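Short thread on Vlasta Holub, who takes over as head coach at Briresia this month. A few people asked who she is, so I'm putting what I know in one place.

1/ Holub played as a holding midfielder. She came through the youth side at Beneš and made her first-team debut there at 17, as a late substitute in a cup match they lost.

2/ She stayed at Beneš for most of her career and finished with 233 league appearances. 114 of those were as captain. She took the armband from Drahomíra Sýkora, who had moved to center back by then and didn't want to do both.

3/ She wasn't a scorer. 10 league goals in all, most of them from corners. She took the penalties for one season and then gave them up after missing two in a row.

4/ The knee went in a preseason friendly. She came back for half a season, played mostly on the right of a back three, and retired in the spring. Beneš offered her the under-19s the same week.

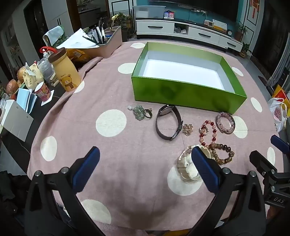

5/ COACHING, PART ONE: THE UNDER-19S

She had the under-19s for three seasons. Results were average in the first and good in the other two. Hedvika Kadlec came out of that group, and so did both of the current Beneš fullbacks.

6/ Kadlec was a winger when Holub got her. Holub moved her inside to play as a number 8 and left her there through a bad autumn when plenty of parents and a few people at the club wanted it changed back. She's still an 8 now.

7/ The under-19s played a 4-3-3 with the wide forwards staying very wide. They pressed from goal kicks and dropped off otherwise. If you watched them you'll recognize a lot of what she did later.

8/ COACHING, PART TWO: CADURGATE

Her first senior job was Cadurgate, second division. She was hired in March with the team one place above the relegation spots. They stayed up with a game left.

9/ The next season they finished fourth. The budget didn't change much. She brought in Auður Brøndum on a free to play in goal, and they conceded the fewest goals in the division after the winter break.

10/ Brøndum's kicking mattered as much as the saves. Cadurgate went long to the left side a lot, won the second ball and played from there. It wasn't pretty in the first half of the season. By April they could mix it up and teams had trouble with them.

11/ They went up the year after that, in second place. The promotion game was away at Bultik, 1-0, goal from a free kick in the first half and then a lot of defending. I was at that one. Cold, bad view behind the dugouts, good pies.

12/ The top division was harder. They won 3 of the first 16 and she changed to a back five, which she had said in preseason she didn't want to do. They finished two places clear of the drop. She left in the summer when her contract ran out.

13/ WHAT BRIRESIA ARE GETTING

A coach who is organized without the ball and fairly patient with young players. She uses a small group, usually 15 or 16 players for most of the minutes. If you like rotation you will be annoyed by October.

14/ She makes her first sub late. At Cadurgate it was often after the 70th minute, even when they were behind. Fans there complained about it all the time and I think they had a point.

15/ Zdeňka Kováčik is staying on as assistant. She ran the team for the last five matches of the season and the players seem to like her. She and Holub overlapped at Beneš for one year as players, so they know each other.

16/ The obvious question is the midfield. Briresia have three players who all want to play at the base of it. Holub has only ever used one there. I'd guess one of them gets moved to center back and one gets loaned out.

17/ They also need a left-sided forward who can stay wide for 90 minutes. There isn't one in the squad right now. The club has said there's money for two signings.

18/ First friendly is at home to Bultik, 6 p.m. kickoff, free entry for season ticket holders. I'll post the lineup when it's out.

19/ Correction to 4/: the injury was in the second preseason friendly, away, and she was carried off before halftime. Thanks to the two people who messaged me.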